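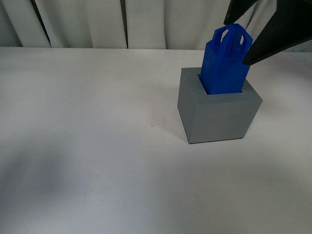
How many examples does one need before the learning system stops embarrassing me? The plan says 1000 for this task, and tonight we have 239.

Saturday, evening. I worked with the blue piece and the gray block the whole afternoon. The piece must go down into the square opening, and I guide the arm by hand controller from the chair. My left shoulder complains already.

I threw away 12 recordings from the morning because I had started all of them from the same position. The person in charge at Plirnard wrote that they want more variety, also the slow and crooked attempts, if they end well. So now I let the piece lean a little on the way in and then I correct it. It feels strange to do a thing badly on purpose — at school I was punished for this.

The curtain stays closed, so the light from the street does not change the pictures too much. I must ask if Ketgate can send a second block. Tomorrow I rest. On the next shift I will try 14 starting positions, and I will write them down before I begin.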